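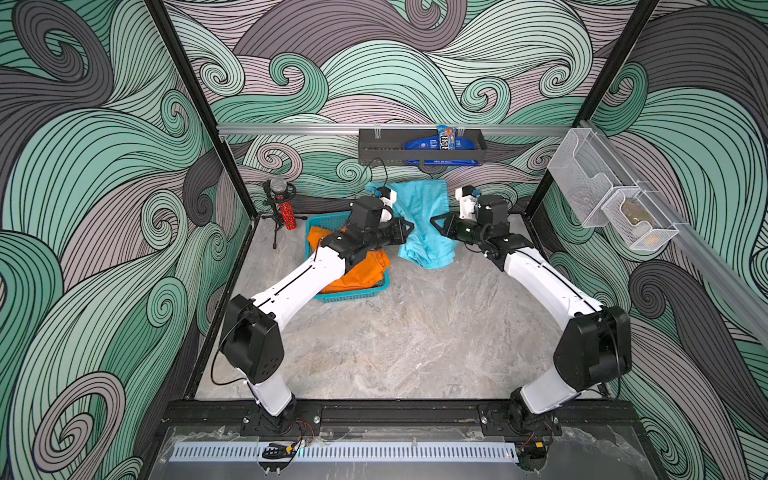

A reader wrote in after the last gallery to say that a towel should be folded in thirds, always in thirds, and that anyone who folds in half and then in half again was raised in a barn. We were raised in a split-level in Rathjen, so the point is noted, but the laundry at our place has been folded in half for as long as there has been laundry, and it has never complained.

Blue towel, crumpled, one corner up and over itself. Orange cloth, halfway between being in the turquoise basket and being somewhere else.

The Folding Gallery
Page 12 — Towels and Their Baskets

Welcome back to the least glamorous gallery on the Odel household pages. Earlier pages covered fitted sheets (a low point), dish towels, and the drawer where napkins go to be forgotten. On this page we have reached the towel, which is the one piece of laundry everybody believes they can fold. It's a rectangle. It has no sleeves. And yet open any linen closet in June, when the beach towels are coming out and the guest towels are being shoved in behind them, and you'll find something that looks like a landslide.

Captions on these pages have always been short and the notes have always been long. People have asked us to reverse this. We've thought about it.

On the crumple

A crumpled towel has two corners you can find and two you can't. The usual approach is to grab whatever is on top and shake, which works fine if you have the floor space and no lamps. The quieter way is to find one corner, run your fingers along the hem to the next, and let the rest hang. Hems are there for a reason, and it's mostly this. If you come to a tag, you've found a side, and you can stop congratulating yourself and keep going.

A corner that's already folded back looks like progress. It's usually pointing the wrong way. Flip it open and start over.

On the basket

Ours has holes in the sides too, and we're in favor of them. Air gets through, and you can see what you've been putting off. The solid kind hides everything so well that a dishcloth of ours once spent most of a spring at the bottom of one, and we won't be describing its condition.

A cloth hanging over the rim is a matter of some debate in this house. One side says it counts as put away, as most of it is in. The other side says a basket has an inside and an outside and you have to choose. No ruling has been issued.

On color

Blue with orange is a cheerful combination and we have no quarrel with it on a floor or in a basket. In the wash we'd keep them apart the first few times, orange especially. We own a set of bathroom towels that used to be white and are now a shade the family calls Prakura, after the paint card it most resembles. Guests think we picked it.

On snacks

M&M's within reach of the folding is a custom this gallery fully supports. One per towel is the traditional rate. The rate gets looser with washcloths, which are small and go quickly and can empty a bag before you've made a dent in the pile. Chocolate and clean towels should be kept at different heights, and a hanging basket is a better idea than the pocket of your bathrobe. Ask us about the bathrobe.

From the mail

Half-folders outnumbered third-folders again, though the third-folders wrote longer letters. One included a diagram.

Several of you wanted to know whether you can just roll them. Yes. Rolled towels sit nicely on an open shelf and make the bathroom look like a hotel with 40 rooms and one elevator. They come unrolled the moment you take the second one down, so always use the same towel, or buy a door.

A question about fabric softener on towels: we skip it. Ours seemed to push water around instead of picking it up. Your towels may have a different attitude.

And to the person who asked if there's a correct way to fold a beach towel with sand still in it — outdoors, and then not at all.

Page 13 is pillowcases. Letters about thirds will be put in the basket, or over the rim of it.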